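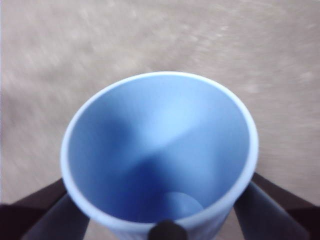

Page last changed: November

Vekon two-finger gripper, demonstration visits at Ernthorpe

The Vekon is a gripper for people who want small household things picked up and put somewhere else, and are prepared to watch it happen at the speed of a Sunday lunch. We show it with a blue cup and the contents of a kitchen drawer. Visitors from Camton once asked for something more dramatic and were given a spatula.

A visit lasts 90 minutes, tea included. Groups of up to 6, please – the good view is at the front and people do lean.

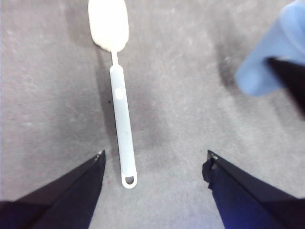 Can we bring our own objects to try?
Bring 2 per group, nothing sharp, nothing full and nothing you are fond of.

Flat utensils are the awkward ones. They lie low, they offer very little to get hold of, and they make a confident machine look like a man hunting for a contact lens. Cups are kinder. We do both, in whichever order the operator feels brave enough for.

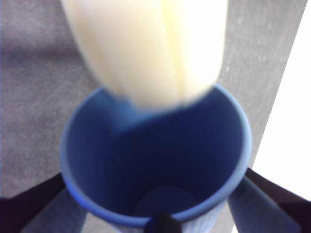 Keyvan Mousavi wrote to us afterwards that he had expected to be bored by the second cup and had instead stayed for 3 more, and could the chairs be improved.

The chairs are under review. The gripper is sold with its wrist camera, a mounting plate and the Paulauskas manual, now with an index. Fingers are replaceable and sold in pairs. Arm, cup and patience are supplied by the customer.
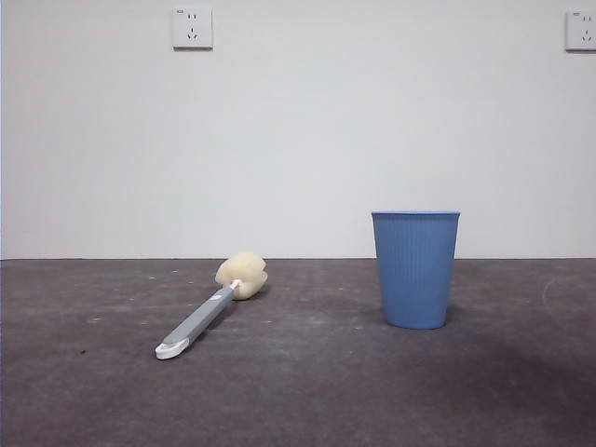 Sponge brush and blue cup, on the floor at Ernthorpe.

To book a visit, ring the Ernthorpe desk before noon and ask for demonstrations.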